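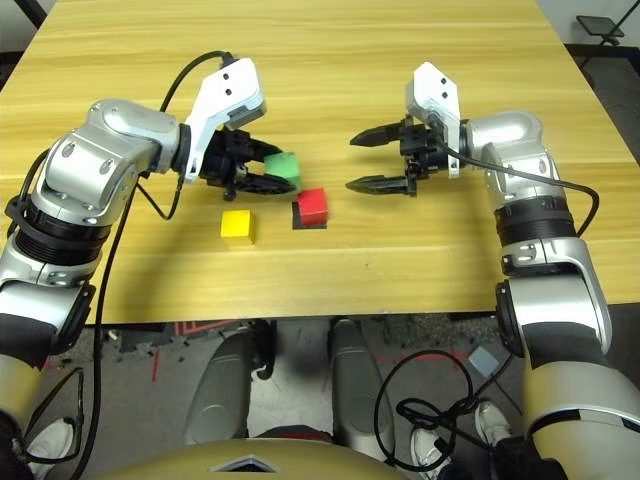
Gultwood Shared Workshop
Minutes, two-arm build group
Posted 1st January by the minute taker
4 comments | 2 shares

The meeting opened at 10.15 in the back bay. Nine members present, two apologies. The minutes of the previous meeting were accepted with one correction: the spare motor controller was bought by the group and is to stay in the group's cupboard.

Matters arising

The replacement wrist bracket has been fitted and the old one binned. The request to the Stotow group for a loan of their torque driver was agreed to by them last week. It can be collected any evening they are open.

The missing 3 mm hex key has not turned up. Members are asked to check their own kits.

State of the build

Both arms are mounted and can reach the middle of the table. The grippers open and close from the control software. Work is on the cube task: pick up the green cube, set it on the red one, go back to the start position, then do the same with the yellow. The cubes stay in the box on the second shelf when not in use, as one went home in somebody's coat.

Last night's log shows 40 attempts at the first pick with the left arm. 17 were good. Most of the misses were short, with the fingers closing before they were far enough past the cube. A member suggested the table height in the settings file is wrong. Another thought it more likely that the left elbow is losing its zero when the power is cycled. It was agreed to measure the table again first, as that takes five minutes.

The right arm has not been logged yet. It is to be left with the gripper open at the start of each run until the left arm is sorted out. Moving both at once was discussed and put off. The fingertips can meet in the middle and there is nothing in the software to prevent it.

Cables

The cables from the wrists run over the outside of the silver joints and down past the edge of the table. One member wants them clipped to the lower segments. Another pointed out that a clip there will pull when the elbow is fully bent, and that the loop needs to stay loose. Agreed to try one clip on the left arm only, low down, and leave the right as it is for comparison.

The coil on the floor at the right-hand side was raised as a trip hazard. It is to be shortened or hung up. The member who brought the long cable said a shorter one is at home and will be brought in.

Floor and table

The red tape on the floor is to stay. There was a question about whether people may stand close in while the arms are powered. The rule as it stands is that one person keeps a hand on the stop button, and nobody reaches over the table. No change was made. A motion to require closed shoes was carried. It applies to everyone in the bay, including visitors.

Sanding of the tabletop was proposed and dropped.

Software

The Cheng branch has been merged. Anyone with an older copy on their laptop should delete it and pull again, because the names of the joints have changed and the old start script will send the elbow the wrong way. Changes to the settings file are to be written in the paper log as well, with initials.

Money

The group was given $2000 for the year. $523 has been spent, mostly on connectors, fasteners and the motor controller. A quote from Drultik for a second set of finger pads was tabled. Two members felt the pads could be cast in the workshop from the leftover silicone. Left until the casting has been tried. Receipts go in the tin, with the item written on the back.

Other business

The group has been asked to show the arms at the August open day. Agreed in principle, with one arm moving at a time.

The bay light nearest the roller door is flickering again and has been reported.

Actions

Measure the table height and correct the settings file if needed.
Bring in the shorter cable.
Fit one clip to the left arm.
Collect the torque driver from Stotow.
Cast a trial pair of finger pads.

The meeting closed at 11.40.

Contact the workshop | © Gultwood Shared Workshop | Back to top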